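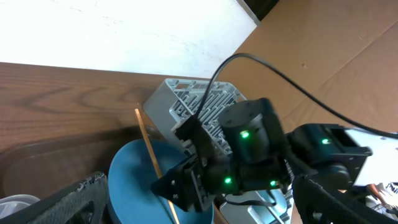 Flerum: a table-clearing arm
Aitana Moya and Živko Petkov
Project report, second term

1. Aim
We wanted an arm that can pick up light kitchen things from a table and put them in a crate. We built it in the Petkov family's garage on Wednesday evenings.

2. Build
The arm is made of servo modules and black metal brackets, with a pointed finger on the gripper. The base gave us the most trouble. It rocked when the arm reached out past 25 cm, so we bolted it down with 4 longer screws.

3. Wiring
The first cable was too short and pulled loose when the wrist turned. Živko made a longer one that loops over the arm – it has not come out again.

4. Tests
We ran 32 pickups with the final code. Sticks were harder than plates, as the fingers often closed beside them. Heaviest item lifted: 185 g.

5. Still to do
The arm stops for too long before each grip. Aitana is rewriting that part of the code.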